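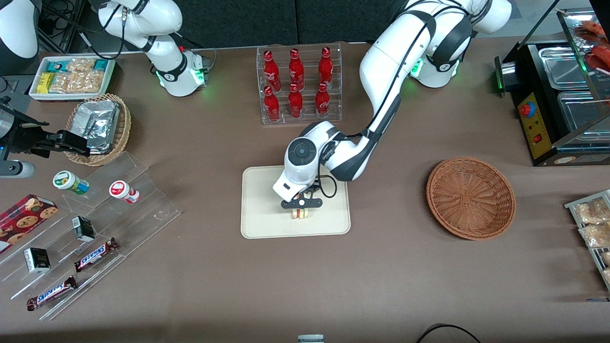

Snack Counter Progress Report, January

Prepared by Amrit Paquette for Vernon Pelletier, Rodberg Fund

1. Work since the last report

The snack counter at the Galindo reading room is now set out the way we proposed in the application. Drinks are on a clear acrylic rack with two steps, six bottles of Coca-Cola at a time, three to a step. Packaged snacks are in a white rectangular tray near the rack. This includes the wrapped bars and the clear bags of crunchy snacks, which take up most of the room in the tray. Foil-wrapped packages go in the round wicker basket. Open food is served from the beige tray with the raised rim, one small item at a time, and the rest stays covered in the kitchen until it is asked for.

We tried a deeper basket first. People had to dig for the foil packages and the ones at the bottom were getting crushed. The present basket is shallow enough that the stack comes up over the rim. It does need topping up more often.

2. Spending

The grant for this phase was $3,860. We have spent $3,075, which covers the table, the rack, trays and basket, the first stock order from Gemel, and the food handling course for two staff. The remaining $785 is set aside for stock. Receipts were sent separately.

The rack cost $85, more than the budget line allowed. The cheaper one had no steps and the back row was hard to reach. I moved the difference out of the signage line, as Vernon agreed by phone.

3. Use of the counter

Our target for the full grant period is 3,000 items served. We are keeping a tally sheet by the kitchen door and will report the total at the end of the period. The early sheets were not filled in the same way by everyone, so I would prefer not to give a part figure now. A new sheet with one column per container is in use.

Bags of crunchy snacks go fastest in the afternoon. Bars move slowly and the next order will have fewer of them. The small layered snacks are popular but take staff time to prepare, and we are limiting them to the hours when two people are on.

4. Problems

Delivery from Gemel was late twice. Ronen has offered to supply the bars and bottles at the same price, and we are waiting for their terms in writing.

The labels for the trays have not arrived. Until they do, staff are answering allergy questions from the printed ingredient list kept in the kitchen drawer.

5. Next steps

Place the second stock order. Fit the labels. Buy a second beige tray so that one can be washed while the other is out. Ask the reading room for use of the lower cupboard, which would save carrying stock up from the basement.

No change to the end date is requested.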